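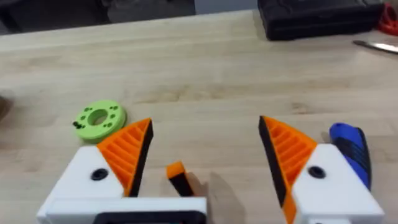
I finally got rid of the office printer I'd been complaining about since November. It was a Flutau multifunction, the kind with a flatbed on top and two paper trays, and I bought it used when I started doing bookkeeping from home. The first thing to go was the pickup roller in the lower tray. If you've never looked closely at one, the surface has small ridges so it can grab a single sheet, a bit like the diagonal ribs on those orange fingers, only much finer and made of soft gray rubber. When the ridges wear down the roller slides over the paper and you get the jam message with no jam anywhere inside.

I cleaned it first with a damp cloth. That got me a week. Then I tried rubbing alcohol, which a forum said not to do, and that got me two days. After that I ordered a new roller, and it came in a bag with no instructions and a separation pad I hadn't asked for. Both parts snapped in fine once I worked out that the tray has to come all the way off its rails. I printed 50 pages in a row with no trouble and thought I was done.

The next problem was lines down the page. Thin gray ones, always in the same spot, about a thumb's width from the left margin. I changed the toner. Same lines. I made copies from the glass and got lines, printed from the laptop and got lines, so it wasn't the scanner. That left the drum, and the drum for this model costs $109, more than I paid for the printer.

I called the repair shop on the other side of the river, and Leire Olmedo told me to bring it in before I spent anything. She had the side panel off in less time than it took me to fill out the form. The drum did have a scratch on it, running all the way around. She also showed me that the fuser was on its way out, and said she could fix both but she wouldn't if it were hers. She charged me nine dollars for looking at it, and I thought that was fair.

So then I had to pick a replacement, and this is where I wasted most of a month. I had it down to a Lunemach laser and a Strazds ink tank model. What I print is mostly invoices, bank statements for clients who want them on paper, and mailing labels. No photos. The ink tank was cheaper to run on paper but I go two or three weeks at a stretch without printing in summer, and I've had ink dry out on me before. The Lunemach only prints black, but I looked back through what I'd printed this year and found four color pages, all of them maps.

I bought the Lunemach. Setup was mostly easy. It would not join the wireless network until I turned off the second band on the router, and then it joined right away, and it has stayed on since I turned the band back on. I don't know why. The driver wanted to install an ink ordering program on a printer that doesn't use ink. I said no to that.

Some notes in case you have the same one:

The default tray setting is "auto," and it will pull labels from the front slot for an ordinary letter if you leave labels in there. Set it to tray 1.

Two-sided printing is on out of the box. I had to reprint a set of invoices before I noticed.

It sleeps after one minute and takes a while to wake up. You can change this from the web page but not from the buttons.

The paper that came out curled with the Kala brand I'd been using -- not badly, but enough that the stack wouldn't sit flat in the output tray. I flipped the ream over in the tray and that mostly took care of it. I still have half a case to get through, so I'm not going to shop for paper right now.

The old Flutau went to Leire for parts. She said the scanner glass and the top tray were worth keeping. I forgot to take my new roller back out first, and I didn't feel like driving over the bridge for it.

Still to do: move the printer off the filing cabinet, where it shakes the lamp, and find out if the scan-to-email thing works with my mail provider. I've tried it twice and got an error about a certificate both times. If anybody has this working, leave me a comment.

Posted 29/05/2023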